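Home Guides Hardware Recording Review Downloads

Recording two-handed demonstrations with hand-held grippers

Last updated 2018-06-09
Reading time: 4 minutes

This guide covers one recording session for a two-handed task, from setting out the furniture to handing the episodes over for review. It assumes that both grippers have been assembled and that the Sakance recorder is installed on the session laptop. If the grippers have been dropped or taken apart, do the marker cube calibration first.

The task used throughout is "lift bag from chair". The same steps apply to the other soft object tasks in the Otik set.

1. Write the task card

Each task needs a card before recording begins. The card states the start condition, the end condition and what counts as a failure. For the bag task:

Start: bag flat on the seat, both grippers open and clear of it.
End: bag held off the seat by both grippers, still for 2 seconds.
Failure: either gripper loses the bag, or a hand touches it directly.

Keep the wording short. The reviewer reads the card next to the episode and should not have to interpret it. Suqin Zheng keeps the master copies; send changes to her and do not edit a card in the middle of a session.

2. Prepare the area

Ordinary clutter in the background is wanted. Chairs, tables and storage boxes can stay where they are, and people may walk past. Clear only the floor the operator stands on and the space the arms move through.

Choose a seat with some give in it. A padded armchair lets the bag sink and shift when it is pressed, and the policy has to see that. Put a cushion under the bag in part of the set so that the height and tilt vary.

3. Check tracking

Switch on the recorder and hold both grippers in front of the head camera. The status line should show left and right as tracked. Turn each wrist slowly through its full range. Tracking may drop when every printed face of a cube is turned away or covered by a sleeve. Push long sleeves back if they ride over the cube.

Cables should follow the forearm and leave enough slack for a straight elbow. A cable that crosses between the fingers spoils the episode.

4. Record an episode

Stand facing the chair with the grippers open. Start the recorder, wait for the tone, then move.

Approach with both grippers together. Close on opposite sides of the bag, with the fingers angled inward. Take hold of the body of the bag. The top handle belongs to a separate task and must not be used in this one.
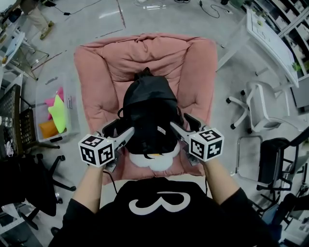

Figure 1. Both grippers closed on the sides of the backpack, top handle towards the backrest.

Once the fingers are closed, pause briefly before lifting. The pause gives the segmenter a clean boundary between grasp and lift. In the December set the pause was left out, and Qiuyue Han had to place the boundaries by hand in 43 episodes.

Lift straight up at an even speed. Look at the bag for the whole motion, as the head camera goes where the head goes. Hold, wait for the second tone, lower the bag and open the grippers. Stop the recorder before resetting anything.

5. Vary the start

Change one thing between episodes: the angle of the bag, its distance from the backrest, the cushion, the position of the straps, or where the operator stands. Changing everything at once makes it hard to trace a later failure to its cause.

Do not arrange the straps neatly. Drop the bag on the seat from a low height, turn it to the required side and leave the straps where they fall.

A full set for one bag is 159 accepted episodes. Swap operators after every 17. Grip habits differ between people more than expected, and a set from one pair of hands trains poorly on our arms.

6. Mark failures

Keep failed episodes. Press F on the recorder as soon as the failure happens, finish the motion safely and stop as usual. The file goes into the failures folder with its task card attached. Do not trim it.

Discard an episode only if the recording itself is faulty: a lost camera stream, a missing gripper width channel, or a tracking gap longer than the limit set in the Mao configuration file.

7. Hand over

Run the Dendus check script on the session folder. It compares stream lengths, lists tracking gaps and writes a summary. Fix naming errors at this point; they are slow to correct after upload.

Copy the folder to the review share and add a line to the session log with the operator, the task card version and anything unusual about the object. Facundo Ledesma or Yanling Han will review it. Rejected episodes come back with a code, and the codes are listed under Review.

Known problems

Gripper width reads zero: unplug the gripper, close the fingers fully, plug it in again.

Left and right swapped: the cube IDs are reversed in the session file. Correct the file and restart the recorder. Episodes already saved can be repaired with the swap option in the check script.

Fingers slip on smooth fabric: clean the pads. If the slip continues, record it as a failure and carry on.

Guide maintained by Ruoxi Lei.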